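10 May 2018

First week of running the bench group, and I've already rewritten the rota twice. The old one had everybody booked on the Stallitz rig until June, which looked great on the wall and fell apart as soon as the Petrenko job got bumped up. So I scrapped it and went with 5 people on short slots, swapping at lunch. Grumbles, but fewer than I expected!

Had my first one-on-ones too. I talked way too much in the first couple (sorry, you know who you are) and then tried just asking what was slowing people down and shutting up. Got a much longer list that way - mostly waiting on sign-offs from me, ouch.

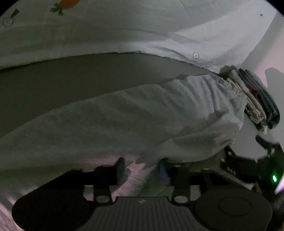 New rule, then: anything under 245 dollars, just order it and tell me after. Gaseo parts still go through the Itik office, I can't change that one.

Still catching myself picking up the soldering iron when I should be reading timesheets. I gave back the calibration work today and it hurt a little. Need to ask for feedback on the rota before I touch it again, and move the morning catch-up to 8 if the early crew are okay with it.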